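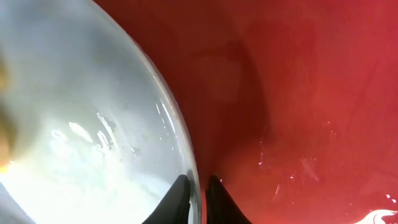

Annatjie Pretorius objected last session that a wrist camera is useless once the fingers are close to the part, and that she would sooner bolt one to the ceiling and be done with it. The objection is half right, and these notes start from it.

4 min read

Unit 2. Close-range grasping on the Badard arm

At a standoff of 100 mm the wrist view holds the whole target. At contact it holds a rim, a wall and the two fingertips. Any detector that needs the full outline will have failed by then. Freeze the last good pose estimate and finish the approach on edge position only.

Edge tracking. Take a band of pixels just ahead of the fingertips and look for the strongest color boundary in it. The fingertips do not move in the camera view for a given opening, so their position is measured once and stored. The error signal is the offset between the boundary and the midpoint of the gap. Drive that to zero before descending.

Glare. Glossy plastic returns bright streaks that a gradient filter will report as edges. Two remedies:

Lower the exposure until the streaks stop spreading, and accept a dark background.
Discard any edge segment that does not continue as a smooth arc.

Diffusing the bench lamp with tracing paper also helps. Do this first.

Thin and translucent walls. Depth readings on these are unreliable. Use color, and set the descent limit from the bench height.

Closing. Start at low motor current and raise it in small steps. Stop when finger travel stops. Log the final opening. A value near zero means a missed rim.

Home builds: the Chiba controller board resets if servo supply and logic share one regulator. Fit separate supplies. Radosław Mazurek has the wiring sheet.

For next time: record 600 frames of your own approach at fixed exposure and mark the frame where the full outline is lost. Bring the stored fingertip coordinates with you.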